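The curtain whisperer of the Matubbar building

I have been in my apartment for almost two years with a bath towel thumbtacked over the bedroom window, so when a reader wrote in to say I should go and talk to the woman who does all the windows in the Matubbar building, I more or less invited myself over. She said yes, on the condition that I leave her name out. She already gets stopped in the elevator about hems, and she'd like to ride down for her mail in peace.

She sews curtains. Only curtains - no pillows, no slipcovers, and please don't ask about your wedding dress. She learned at a workroom called Irnell, over in Didton, where she spent 8 years on what she calls "hotel miles," meaning the same beige panel over and over until you could do it asleep. When Irnell closed she bought one of their long tables, found out it wouldn't go around the corner of her hallway, and cut it in half. Both halves are still in use. One has the machine on it and the other had my coffee on it, at least until she moved my coffee.

"Not near the fabric," she said. "You seem nice, but no."

We talked for most of an afternoon and I've tidied it up a little, mainly by taking out the parts where I said "huh" and wrote something down.

I asked her where a person should start, and I was expecting to hear about fabric, or measuring. She took me straight over to the window.

"First thing, I look out," she said. "People call me up and tell me the color of their couch. I don't care about your couch! What's out there? Who can see in? Is there something big and pale throwing light at you? You've got to stand there a while. Have a sandwich."

So we stood there a while (no sandwich, but there were crackers). She's got apartment towers across the way, and in front of them a long, low building with some red on it, and then closer in there's a big flat roof that was so bright I had to squint at it.
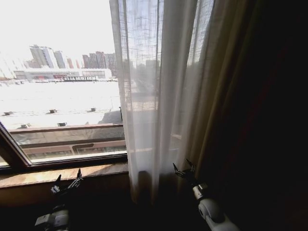

The view over the rooftop, with the sheer pulled aside and the heavy curtain to the right.

"That roof is the whole job," she said. "When I moved in I thought, great, tons of light. Then I tried to read a book in here. It comes up at you from underneath. You can shade the sky with a blind, you pull it down halfway and you're done, but you can't do that with light coming off a roof. The bottom half of the window is where your trouble is."

This had never once crossed my mind. I have a parking lot under my window, and apparently a parking lot full of windshields is its own special problem.

Her answer is the one your grandmother probably had: two layers. There's a sheer for the daytime and something heavy for the night, and they hang separately so you can move one without bothering the other. She feels strongly about this. I asked if you couldn't just get one medium curtain and split the difference, and she looked at me like I'd suggested soup with a fork.

"Medium is the worst one," she said. "It's too dark at noon and it's too thin at midnight. You've paid for a curtain and you're annoyed twice a day."

The heavy one at her place is in olive and brown with some maroon, and I told her I was surprised. I'd pictured a curtain person having something crisp. She laughed at that. It was a remnant, she said, the end of a bolt from a Poven order that fell through, and it sat in her closet for ages while she waited to have an opinion about it.

"I still don't know if I like it. But at night, with a lamp on, it's really warm looking. And it's dark, so you don't see every little thing on it. A pale curtain in the city, you're washing it all the time."

Then we got on to the sheers, and this is where I ran out of pages and had to start writing on the back of a receipt.

The mistake everybody makes, she told me, is not buying enough. You measure your window, you buy that much curtain, and you end up with a flat sheet hanging there. For an ordinary curtain she wants double the width of the rod. For a sheer she wants more than that, two and a half times, and if you can stand to pay for it she'll go to three.

"The folds do the work," she said. "One layer of that stuff, you might as well not bother. But when it's folded up on itself you're looking through two, three layers in some places and one in others. So it goes bright, dim, bright, dim, and your eye kind of gives up on what's behind it. You know there's a building. You couldn't tell me what floor somebody's on."

She drew them closed so I could see for myself, and I have to say I was won over right there. All that glare was still coming in, but it had gone soft and spread out, and the city had turned into a few pale blocks. 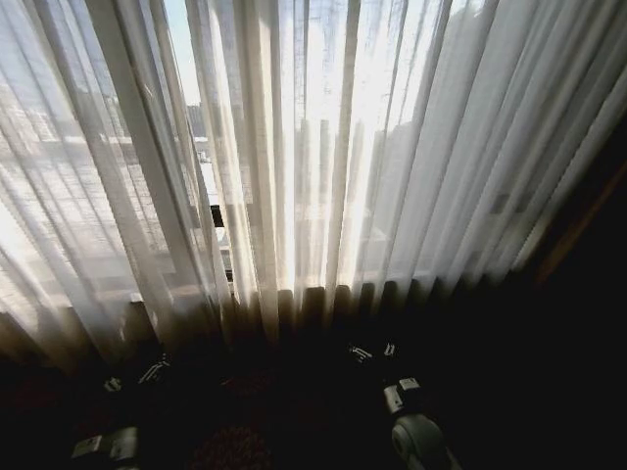 Sheers closed in full daylight. You can just make out the buildings behind them.

I asked what a set like that would run, because I knew you'd all ask me. She wouldn't quote me for my own window without seeing it, but for a wide living room window she said the fabric alone comes to around 400 dollars if you buy something decent, and the lining and heading tape are on top of that. Her cheapest job this year came in at 235 dollars, for a small kitchen window. The most expensive thing she's made lately went past 1,000, for a couple who wanted pattern matching across four panels and then changed their minds about the pattern.

"I matched it beautifully," she said. "They're very happy. I never want to see a fern again."

Does it have to cost that much? No, she was quick to say, and she wasn't snobby about it. Store-bought sheers are fine with her. She'd buy twice as many panels as the package tells you to and hang them all on the one rod, pushed up together. What she won't forgive is a store-bought panel that's been left at whatever length it came in.

So, hems. I'll give you her method the way she gave it to me. Hang the curtain first, unhemmed, and leave it alone for a week. Fabric drops. It's been on a roll or folded in a bag and it needs to find out how long it is. Then pin it while it's hanging, at both ends and in the middle, because your floor isn't level. ("It isn't. I've never met a level floor.") Then take it down, press it, and sew a double hem so the raw edge is tucked all the way inside. On a sheer you'll see that edge with the light behind it, so don't cheat. If it's flaring out at the bottom, the hem is too stiff or you've pulled the thread too tight, and you'll have to pick it out and do it over.

"I know," she said, when I made a face. "Put the radio on."

I wanted to know how she feels about steaming. She's for it, but only from the back and never right after washing. She hangs her own sheers back up damp and lets the weight pull the wrinkles out. She washes them twice a year, once in spring and again in September, in the bathtub, with cool water and a capful of whatever she uses on sweaters. No wringing. You roll them in a towel and kneel on it.

By this point the sun had moved enough that she'd started squinting at me across the table. Did she ever get sick of curtains, I asked, after Irnell and all those hotel miles? She took a second over that one.

"I got sick of beige. I don't think I got sick of curtains," she said. "You do somebody's kitchen cabinets, they notice for a month. You fix the light in a room and they sit in a different chair. I had a lady who moved her whole breakfast from the kitchen to the bedroom window. She'd lived there forever and she'd never once sat there, it was too bright. Now she's got a little table."

She walked me to the door and asked, kind of casually, what I had up at home. I'd been dreading it. I told her about the towel.

"What color?"

Green, I said.

"Thumbtacks?"

Thumbtacks.

She went back into the other room and I could hear her opening drawers, and when she came out she had a tape measure, one of the soft ones, and she put it in my hand. Width of the rod, she said, and not the window. Rod to floor in three places. Then write down what's outside, and what time of day it bothers me the most.

I did it that same evening. The floor is off by almost half an inch from one side to the other, and the worst of it is a quarter to five, when the windshields get going. She's coming over next week to look at my parking lot.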